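12/4/25

Sourdough starter bench, still on the Flosterik rye. Fed both jars when I got in, same flour and same tap water as all week, and the left jar is still the slow one. It smells fine (sharp, a bit like green apple) but it only got up to the second rubber band by lunch while the other one was pushing at its lid. I swapped their spots on the shelf to see if it's the draft from the hallway door. If the slow one stays slow tomorrow then it's the jar or the culture and I'll quit blaming the building.

Baked 2 loaves from the fast jar. 674 g of dough each, scale zeroed in between this time! The first one went in straight from the fridge and the second sat out while I answered mail, which was longer than I meant. The cold one held its slash way better. Crumb on the warm one was more open but it spread, and the bottom was pale. I'd eat either one, but the cold one is what I'd put in front of people.

Still can't get the Brito malt to behave. At 3 percent the crust goes dark way before the middle is done, and I don't want to drop the oven again after all that fiddling in May. Next batch I'm going to leave it out completely and get a plain baseline, which I should have done first - oh well.

Drarlow sent the new bag of whole wheat and it's noticeably coarser than the last one. Took more water than I wrote on the recipe card, so don't trust the card until I redo it. I held back 142 g of the flour in a labeled tub for anyone who wants to feel the difference. Please don't bake with it.

To do: order parchment, find the good lame, ask the Nisisdale people if they still want the dried starter flakes or if that fell through. Also the proofing basket with the split rim needs to go, it snagged the cloth again and I lost half the skin off a perfectly nice loaf. 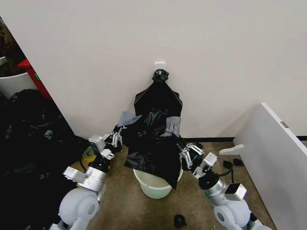
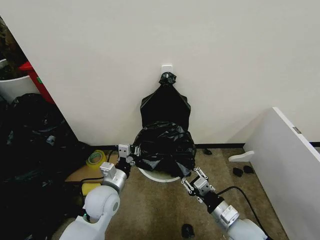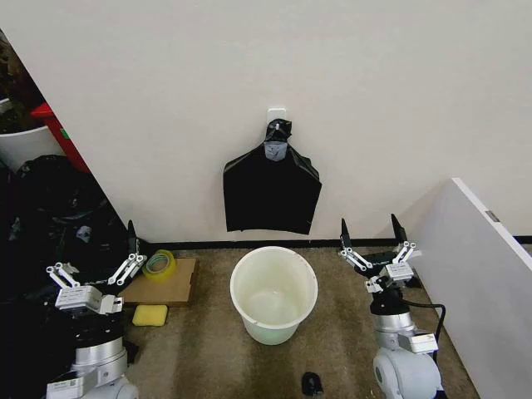 Black bag on the white wall hook, all three.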